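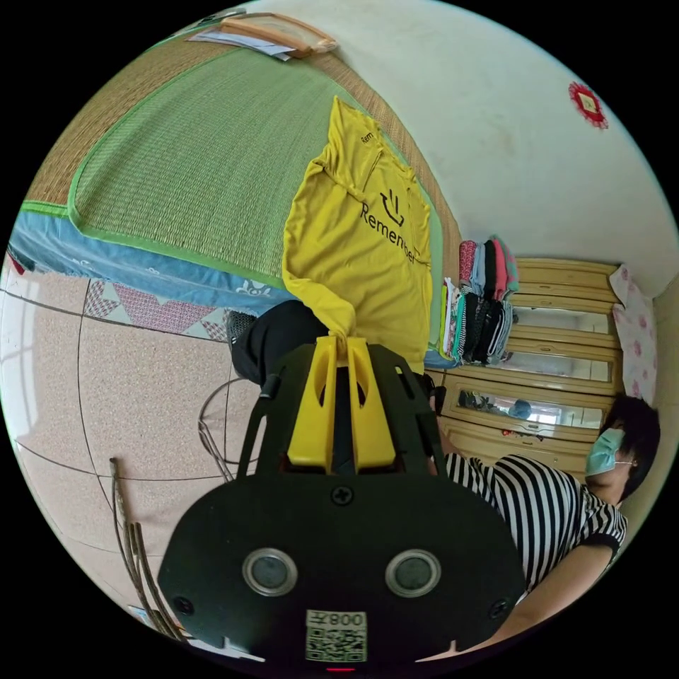

Section 5. Sorting and Loading

Sort the laundry before you switch on the Valton washer. Most complaints about fading, lint and twisted sleeves come from mixed loads, and the machine cannot correct for them. Printed cotton needs the most care. A yellow T-shirt with black lettering down the front, such as one that says "Remember", should be turned inside out and washed with other light colors on the Delicate Print program. Dark jeans and towels go in a separate load.

Before you start

Check the care label on each garment. If the label and this guide disagree, follow the label. New items in strong colors should be washed alone the first time.

Loading the drum

1. Open the door fully until it clicks.

2. Empty all pockets. Close zippers and hooks, and tie drawstrings in a loose bow.

3. Turn printed, embroidered and dark items inside out.

4. Shake each item open and place it in the drum one piece at a time. Do not push in a rolled or folded bundle.

5. Leave a hand's width of space above the load.

6. Check that no fabric is caught in the rubber door seal, then close the door. The door light turns green.

Note: Small items such as socks and baby clothes can slip behind the seal. Put them in a mesh bag.

CAUTION: Never wash items that have been in contact with gasoline, paint thinner or cooking oil. Vapors can catch fire inside the drum or later in a dryer.

Adding detergent

The drawer has three compartments. The left one is for the main wash, the middle one for softener and the right one for prewash.

1. Pull the drawer out to the first stop.

2. Pour liquid detergent into the left compartment, up to the lower line for a half load or the upper line for a full load.

3. Add softener if you use it. Do not fill past the MAX mark – the extra will run straight into the drum and may leave spots.

4. Push the drawer in slowly.

Powder can be used in the left compartment after the plastic flap is lifted out. Keep the flap; you will need it again for liquid.

Choosing a program

Turn the dial to the program you want and wait for the time to appear. Delicate Print runs cold with a slow spin. Everyday Cotton runs warm and takes 160 minutes with the extra rinse turned on. To shorten it, press Rinse 2 times until the light goes out.

Press Start and hold it for two seconds. The door locks and stays locked until the end of the program.

To add a forgotten item, press Pause. If the door light turns green, the door can be opened. If it stays red, the water is too high or too hot, and the item will have to wait for the next load.

After the wash

Take the load out soon after the signal sounds. Hang printed shirts by the hem, out of direct sun, and do not iron over the lettering. Wipe the door seal with a dry cloth and leave the door ajar.

If the display shows code 346, the drawer is not fully closed. Push it in and press Start again. If the code comes back, see Section 9, Drawer and Inlet Faults.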